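Print this story
E-mail this story

I learned Go at 39, on a paper board, and I still reckon paper is the way to start. No heavy block of timber to lug about, just a sheet you fold up and shove in a drawer.
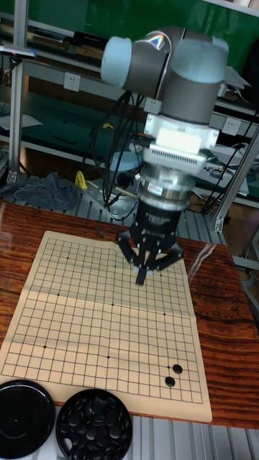
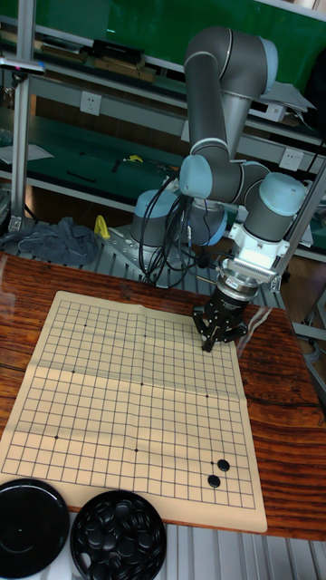 A paper Go board, creases and all.

My first one came from Alun Harries, who ran the July club nights in Itthorpe and charged me five dollars for it (he threw in a lesson, bless him!). He told me to lose 40 games as fast as I could. I managed it before spring and loved nearly every one of them.

The folds bothered me at first, because a stone will sit a bit crooked on a ridge. Press the sheet overnight under a fat cookbook and it settles down nicely. My timber board from Stostanari cost $108 and mostly holds up the fruit bowl.

Print this story
E-mail this story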